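A warning that comes before the missed payment

For most people who fall behind on a power bill, the first sign that anyone has noticed is a letter in red type. By then the account is usually two months in arrears, and a late fee has been added to a sum the household already couldn't find.

Grastthorpe, a mid-sized energy retailer, has spent the past year trying to get in earlier. It has given a software firm called Itix access to the billing records of customers who agreed to take part, and Itix runs those records through a model that looks for signs of financial trouble. If the model flags an account, a person at the retailer rings the customer and offers a payment plan before the bill is due.

The trial covers 662 households. Every one of them signed a consent form, and any of them can leave by sending a text message.

**What the model looks at**

The Itix system, sold under the name Prilon, doesn't read emails or social media, and it has no view of anyone's bank account. It works from four kinds of information: when bills are paid, how they are paid, how much power is used and when, and whether the customer has been in touch about the account.

Some of the patterns are obvious. A customer who has paid on the due date for years and then starts paying a week late is worth a call. So is one who stops using direct debit and begins paying in small amounts at the post office.

Others are harder to pick. A sharp drop in winter heating can mean that someone is rationing power. It can also mean they have gone north for July. Prilon gives each account a score out of 100, and the threshold for a call has been moved twice since the trial began. At the first setting, staff spent a good part of each Monday ringing people who were on holiday.

**The phone call**

Grastthorpe decided early that the software would never contact a customer directly. The hardship team gets a short list each week and works through it by hand. Callers don't mention a score unless they are asked. They say the company is checking in with people on the trial, and ask whether the next bill is going to be a problem.

Most customers say it isn't. Some ring back later and say it is. The team counts those calls as a good result, even though the software records the first conversation as a false alarm.

There have been complaints. A few customers found the call intrusive despite having signed up for it, and one said it felt like being watched through the meter. The company has since rewritten the consent form in plainer language, and it now lists the four kinds of information on the first page.

**Who checks the checker**

Unnithan, a small auditing practice, was brought in to test whether the model treats some groups unfairly. Its early finding was that renters were being flagged more often than owners with similar payment records. Renters move house more, and the model was reading a change of address as a warning sign. Itix took that signal out. 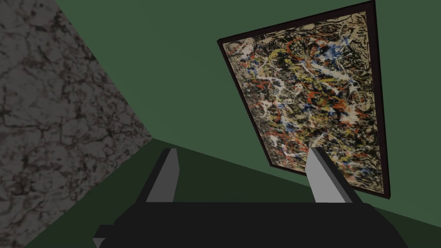

*Technology and Society Desk*

The auditors also asked what happens to a score once the call has been made. In the original design it stayed on file indefinitely. It is now deleted after five months, and sales staff can't see it at any stage.

Consumer advocates have given the trial a cautious hearing. Their main concern is what a different company might do with the same tool. A list of people who are about to run short of money is useful to a hardship team, and it would be just as useful to a payday lender. Grastthorpe's contract stops Itix from passing on the scores or using them for another client, but there is nothing to stop another retailer from signing a looser one.

The trial runs until the end of March. Grastthorpe says it will publish the number of calls made, the number of payment plans taken up and the number of customers who left early. It hasn't decided whether to offer the service to the rest of its customers. If it does, it says the service will stay opt-in, and the calls will still be made by staff.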